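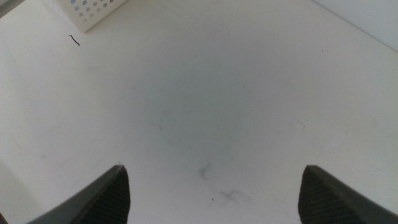
I went to the Buvside open day in May for the robots and came home with cleaning tips! The Florer arm was learning to clear a kitchen table, and the Janssen folks running it were fussier about their worktop than my grandmother. Look at the white top beyond the fingers – gray smudges, fine scratches, one curly black hair or thread. White shows everything, so here's what I do now:

- Lift hairs with a damp cloth *before* you scrub.
- Rub smudges with baking soda paste, using your fingertips.
- Skip the scouring pad – scratches stay.
- Bins with holes, like the white plastic one at the back, get a soak and an old toothbrush.

My paste is 400 ml of baking soda to a good splash of water, and it keeps in a jar.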